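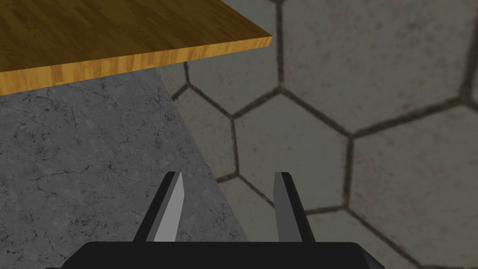
Week one of trying the Poirier two-finger gripper in the simulator, and I'm already a convert! The wrist view is so much clearer than what I had with the old Brallen one, where the palm blocked half of what I wanted to see. With the fingers open I get a good wide look between them, and those slanted tips lean in just enough that I can judge where they'll meet. I also swapped the plain grey floor for big hexagonal tiles - the grout lines make it really easy to tell when the wrist has rolled.

2/ Same arm, same controller, same pick task for both grippers. 52 runs each so far, and I'm aiming for 100 before I say anything about scores.

3/ Josée Marchand asked about camera lag. I've got it set to 400 ms at the moment, deliberately horrible, and the slimmer fingers are still a joy to steer (the Brallen was a real slog at that setting).

4/ Next up is the Clolmont controller, which Lise McIntyre keeps telling me to try. Hoping to have it talking to the arm in July - if you've used one, which gains did you start with?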